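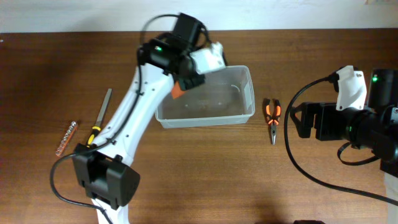
Workshop > Galleries > Small Tools > The Big Bench Tidy

The Big Bench Tidy, January

I love a tidy-up. I know plenty of people put it off until they can't find a screwdriver, but give me a free evening, a few plastic bins and a table full of hand tools and I'm as happy as I'll ever be! The Standumari workroom finally got its turn this month, starting with the small tools, and I couldn't wait to put up a gallery.

If you haven't visited, Standumari is the long room behind the bike racks, with the good north light and the heater that ticks. The bench against the far wall is 900 millimeters high, a really comfortable height if you like to stand while you work (I do). Everything small tends to wash up there over the fall: drivers, bits, pliers, the odd roll of tape, and one mystery key that we've decided to keep until somebody recognizes it.

The plan was simple. Get the little things onto a table where you can see them all, pick a home for each kind, and put a bin between you and the mess. I gave myself 30 minutes and took most of the evening, and I'd do it again tomorrow.

A few words on the first picture, then. The flathead with the yellow-and-black handle is exactly what I want in a bench driver, a nice long shaft and a color you can spot from the doorway. The needle-nose pliers have orange-and-black handles, so they pass the doorway test too. I've become a real believer in bright handles. A black tool on a dark bench might as well be in another building.

Then there are the hex bits, six of them, all lined up in their little orange strip. I adore these strips! Bits in a jar are a nuisance, you tip the whole lot out and still end up squinting at the ends, but bits in a holder can go straight into a bin and come straight back out in a row. If yours came in one, please hang on to it.

And the clear bin, my favorite thing on the table. We had the lidded Ostermann tubs before, dark green and very sturdy, and they're still great for paint and rags. For hand tools, though, see-through wins every time. Ours has the slightly cloudy look that clear plastic gets, and you can still make out the wood grain through the bottom of it. Low, rectangular bins like this sit nicely side by side on the Kullari shelves, and the rounded corners make them a breeze to wipe out.

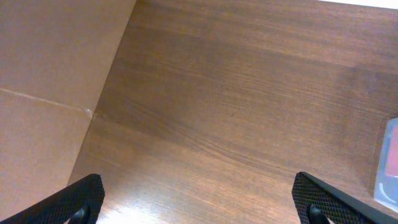

Pictures and words: Flikora

Look at that grain! The dark chocolate streaks next to the honey-colored ones, all running on the diagonal, and then the shine where the light catches the finish. It's such a handsome tabletop, and it spends most of its life under somebody's project. There's one tiny dark speck out in the middle, which may be a crumb or may be a mark in the wood. I'll go over it with a cloth either way.

The brown cardboard on the left is plain, with no printing on it, and I'm very fond of plain cardboard. It's wonderful for drawer liners and dividers. Score it with the back of a knife, fold along the score, and you've got a wall between the pliers and the drivers for no money at all. It takes pencil well, so you can mark a tool's outline on it before you cut.

A little housekeeping for anyone using the room this month. The cabinet code has changed to 2222, so that even I can remember it. Small hand tools live on the second Kullari shelf, bit holders in front, pliers behind. The catalog entry for the whole set is 3225 if you want to look something up or add a note about a missing piece. Please do add notes, I read every one of them.

Next gallery will be clamps, and I'm already excited about the clamps. If you have a favorite way of hanging the long ones, leave a sketch on the corkboard by the sink before I start drilling holes in the wall.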